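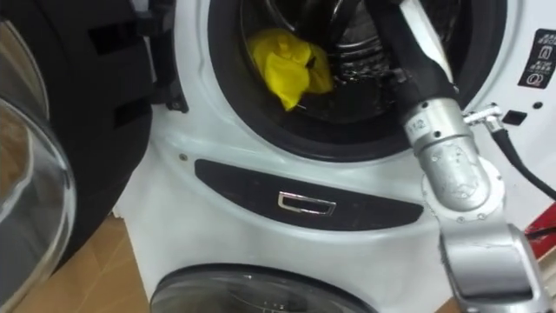 A reader at Wollside wrote in before this talk to say that her towels come out of the wash stiff as cardboard, that she has changed detergent more than once, and could I please talk about water and leave soap alone for a change. I will try to do that. Most of the next half hour is about hard water.

Slide 2. What hardness is

Rain is soft. It picks up calcium and magnesium on its way through limestone and chalk, and by the time it gets to a well or a reservoir it can be carrying a good deal of both. Those two minerals are what we mean by hardness. They are safe to drink. They cause trouble when the water is heated and when it meets soap.

Ask the room: who has white crust on the kettle? Wait for hands.

Slide 3. Reading the number

Water reports give hardness as milligrams per liter of calcium carbonate. Some older appliance manuals use grains per gallon. One grain is a little over 17 milligrams per liter, so check which unit you are looking at before you set anything.

The two supplies we compare tonight are Drasholm and Wollside. Drasholm takes surface water from the hills and came in at 70. Wollside is on the deep wells and came in at 200. People who move from one to the other notice it in the shower in the first week.

If you are on a private well, the utility report does not apply to you. Get your own sample tested. Strips are fine for a first look. A lab test is better if you are going to spend money on the result.

Slide 4. What it does in the house

Scale forms where water gets hot. Water heaters, kettles, coffee makers, the heating element in a dishwasher. A layer of scale works like insulation, so the heat takes longer to get into the water and the bill goes up.

Soap reacts with the minerals and makes a gray curd. That is the ring in the tub. Some of it stays in fabric, and so do minerals left behind when the water dries, and both make cloth feel rough. Modern detergents handle this better than bar soap does, but the dose on the box is usually printed by hardness level and very few people look at it. In Wollside you want the hard water line. In Drasholm you can go lower.

Fabric softener will make a stiff towel feel better for a while. It also leaves a coating, and a coated towel doesn't soak up water as well. If somebody asks about vinegar, say that a little in the rinse now and then is common, that some appliance makers advise against it because of the rubber parts, and that it must never go in with bleach.

Slide 5. Ion exchange softeners

Show the cutaway drawing.

The tank is full of resin beads. The beads hold sodium. Hard water goes through, the beads grab the calcium and magnesium and let the sodium go. When the beads are full, the unit flushes them with salt brine and starts over. That is what the bag of salt is for.

The example on the slide is the Mikeo unit in my own basement. It is set to regenerate every 7 days, at 2 in the morning when we are asleep. I had it set too often the first year and went through a lot of salt.

Things to say here:
The softened water has some sodium in it. Anyone on a low sodium diet should ask their doctor and consider leaving the kitchen cold tap off the softener.
Outdoor faucets should bypass it. Plants do poorly on softened water and you are paying for salt to water the lawn.
The brine goes down the drain. Some towns restrict that. Septic owners should ask whoever services the tank.

Slide 6. Other devices

Magnetic and electronic descalers clamp onto the pipe. The evidence for them is mixed and I don't recommend them. Skip the long version unless asked.

Pitcher filters take out some hardness for tea and coffee. They won't do anything for a water heater.

Slide 7. Descaling what you have

Citric acid is cheap and has less smell than vinegar. For the kettle, one tablespoon to a quart of water, bring it to a boil, leave it twenty minutes, rinse well. The Shehu tank heater in the slide had not been drained in years and the sediment filled the bottom of a bucket. Flush once a year if the manual allows it. Turn off the power or gas first, and let the water cool for 24 hours if you can manage without it.

Slide 8. Questions

Hand out test strips from the box by the door. Remind people to dip and read at the time printed on the packet, as the color keeps changing after that. The hall closes at 9, so stop taking questions at quarter to.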